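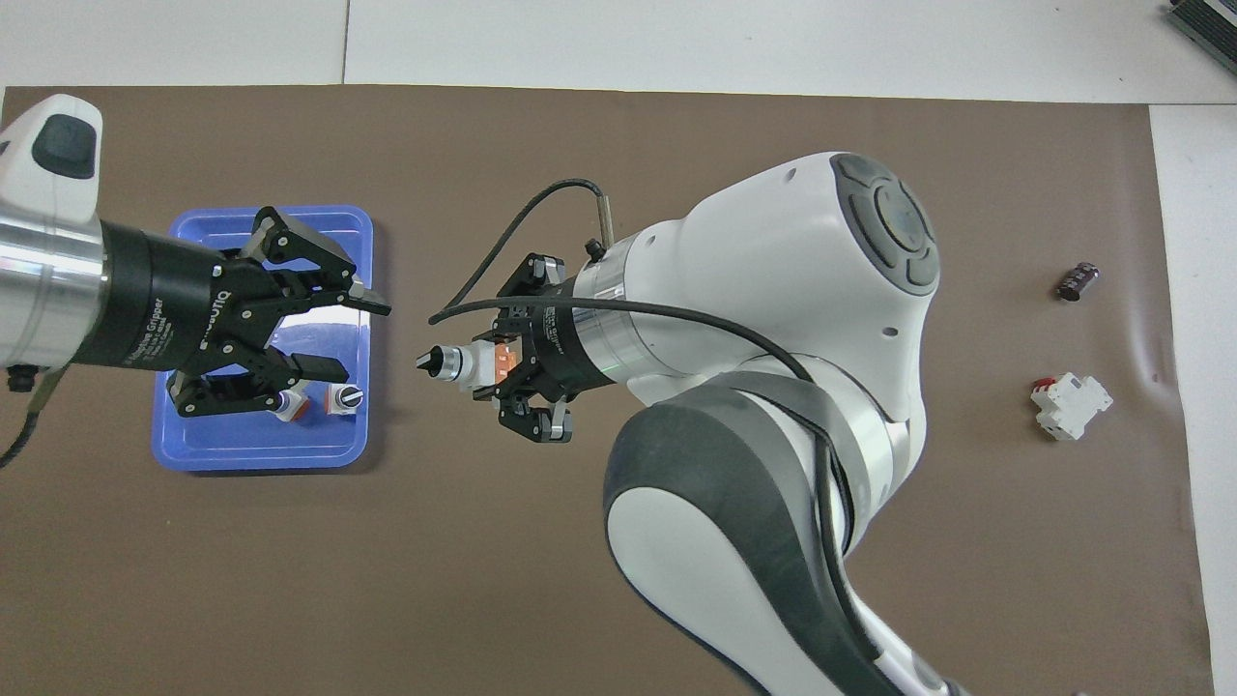 Taking part last year gave her the confidence to apply for a speaking role, Elsie Ormsby wrote to us in October, and she would encourage anyone with an interest in television drama to come forward.

Trudau Television invites applications from members of the public to appear as supporting performers in the second season of Memano. The production requires 25 adults for scenes set in a community theater. No previous acting experience is necessary.

Participants must be available for five days of filming and one costume fitting. A daily fee of $300 will be paid, and meals will be provided on set. Travel costs are not reimbursed.

Applicants should submit a short letter and two recent photographs to Grethe Mogensen, Casting Office, Breltano Studios. Those selected will be notified in writing and asked to report at 7 a.m. on the first day of filming.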